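Skesbridge Workshop Letter
August 8, 2019

Can a machine change a graphics card yet?
By Holger Eide

Every few months a member writes to me with the same question in different words. The last one came from a man who repairs computers for three schools. He had seen a film of a robot folding a towel, and he asked if he should stop training his apprentice. I answered him too quickly, with one line, and I have felt bad about it since. So I will try to answer properly in this letter.

First I must say which chore I am speaking about. We do many small jobs in our trade, and people outside think they are one job. A workstation comes in, somebody opens it, takes out the dust, tests the memory, changes a card or a processor, closes it and writes the label. For the school man this is one line on the invoice. For a machine it is many separate problems, and some of them are nearly solved while others have hardly been started.

The lifting of boxes is solved, if you have the money and a flat floor. The driving of screws is solved when the screws are always in the same place. In our shop they are never in the same place. Last winter we had a lot of 300 office computers from one owner, all with the same name on the front, and inside we found four kinds of case. One kind had a drive cage that swings up and another had it fixed with rivets. A person shrugs and takes another tool. A program that was made for the first kind will push against the cage until something stops it.

In spring I spent two days at Postidmont, where they try to teach an arm to do this kind of bench work. I went with Lam from our board, who was a much better guest than me, for she asked few questions and looked a lot. They have named the bench Skellilik. I did not learn why. It is a bench like yours or mine in its height, and the noise is less than I feared, so you can talk beside it in a normal voice.

What surprised me was how much of the work is preparation. In my head the robot reached into a drawer, as my own hand does, and found the right part between the cable ties and the old batteries. At Postidmont every part has its seat. The processor sits in a pocket cut to its size, and the card is held level in its own place, so the gripper can come to it from a known side. Somebody had to draw these holders and print them, and print them again when the first one was too tight. I asked how many versions there had been and the young engineer laughed and did not answer.

I do not say this to make the work small. We do the same in a good workshop - a tray for the screws, a mat for the board, the bracket turned the right way before we pick it up. But we should remember it when we see a film. If the part is always waiting in the same seat, then a large piece of the chore was already done by a person before the film begins.

Now the hard part, the card itself. Those of you who have changed a thousand cards have forgotten how strange this movement is. You hold the card by its edges. You bring the bracket down past the side of the case so its tongue goes into the gap, and at the same time you keep the gold contacts over the slot, which you cannot see well because the card is hiding it. Then you push. You push harder than a beginner dares, and you feel a small give, and you know that it is in. I have tried to write this feeling down for apprentices and my text was no use to them. They must do it with their own fingers, and they must once do it wrong.

An arm can be made to measure force. That is good, and it is better at reading a number than I am. The difficulty is to know what the number means. The force can rise when the card is going in nicely, and it can also rise when the bracket is standing on the edge of the case. It can rise because a cable has crept under. In the tries that I watched, the arm was careful and slow, and when it was not sure it went back up and came down again from a slightly different place. Lam said it looked like her father parking. Sometimes the second approach was good. Sometimes a person put a hand near the stop button and waited, and I noticed that this person never looked away.

I kept a small notebook. On the second day they made 32 tries at one single step, and I will not print how many were good, as I promised the group to wait for their own report in September. I can say that I would not yet leave it alone with a customer's machine, and that I came home less sceptical than I went.

There is also the question of money, and here I know more. Our members handled 582 workstations through the shared bench last year. This is a nice number for a club like ours and a very small one for automation. Nearly every one needed something different. One had a wasp nest. If all of them had been the same model with the same fault, I would be the first to ask what an arm costs. A factory that puts the same card in the same case all day has a different sum to make, and some of them have made it already.

What would I like to have, then? I would like a helper that does the boring middle. It could hold the case still and hand me the next part in the right direction, and it could do the blowing out of dust, which my lungs would thank it for. I would keep the first look and the last push for myself for some years. The first look tells you if somebody has been in there with a kitchen knife. The last push is where the expensive damage happens.

For home chores my answer is more careful still, because a home is worse than a workshop. In a workshop we at least agree where the table is. My wife asked if the arm from Postidmont could empty our dishwasher, and I had to say that our dishwasher is never loaded the same way on two evenings, and that this is partly my fault.

To the school man I say, please go on training your apprentice. Let her learn also how to make a good holder and how to read the screen of a robot controller, for in some years she may have such a thing beside her. But first let her change 100 cards by hand.

If you have seen a robot doing repair work in a real shop, with real dirty machines, write to me. I am less interested in films from fairs. Please tell me who put the parts in place before it started, and what happened when it went wrong.
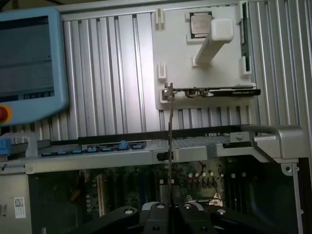 6 min read

The bench at Postidmont, with the gripper over an open workstation. The card and the processor have their seats on a white printed plate against the aluminum wall, and the controller with its red stop button is at the left. Lam will bring her own notes to the next bench evening, and members who want to read them before can ask her for a copy.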